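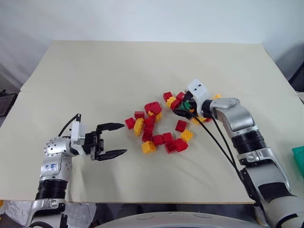
Lieven Dijkstra asked me again yesterday if we should not keep the red and the yellow in one box, as it was before, because a person who builds takes both colors anyway. I promised to answer in the notebook, so I write it down here with the rest.

11 January 2025

Sorting of the building bricks, continued.

My answer to Lieven is no, for the moment. In one box the two-by-two blocks go on top and the small pieces go to the bottom, and then everybody turns the whole box over on the table to find one of them. With a box for each color the search is shorter. I agree that it makes one more lid to close. If by February we see that people still pour both boxes together, I will give up and we go back to the old way.

What I did today. I worked on the cream boards, with the pile on the front one. The front board is the better place, as the rear one lies a little higher and small things stop at the seam. I first tried to sort by size and then by color, and it was slow, I had to touch each brick two times. Then color first, size after. This is better and I will stay with it.

Red and yellow are easy to tell apart against the pale board. For green I am less happy. We have few green pieces and they are small, and they hide under the red ones. Please put any green in the flat Komeo tray and not in your pocket or on the window sill. I found 2 on the sill this morning.

Cleaning. The bricks from the Pirnau bag had dust between the studs. I washed them in lukewarm water with a little soap, 12 minutes, and after that I laid them on a towel with the studs down. With the studs up the water stays inside for a long time. I do not want to use the brush from the sink again, it leaves hairs.

Fit. I tested 8 bricks from the Pirnau bag with our older ones. They hold, but one of the yellow ones is loose and falls off when the stack is turned. I put a pencil cross on the underside and kept it apart. If somebody finds another loose one, please mark it the same way, pencil only, because the marker does not come off.

Labels. The box for red has now the number 1061 from the Desmet shelf list. For yellow I did not find a number, so it has only the word YELLOW on paper tape. The Okolex tape is finished, there is one end left in the drawer and it does not stick well.

Still to do:
ask for new tape
find the second lid, the one without the crack
look through the mixed bag under the bench for more green
write to Lieven that the answer is here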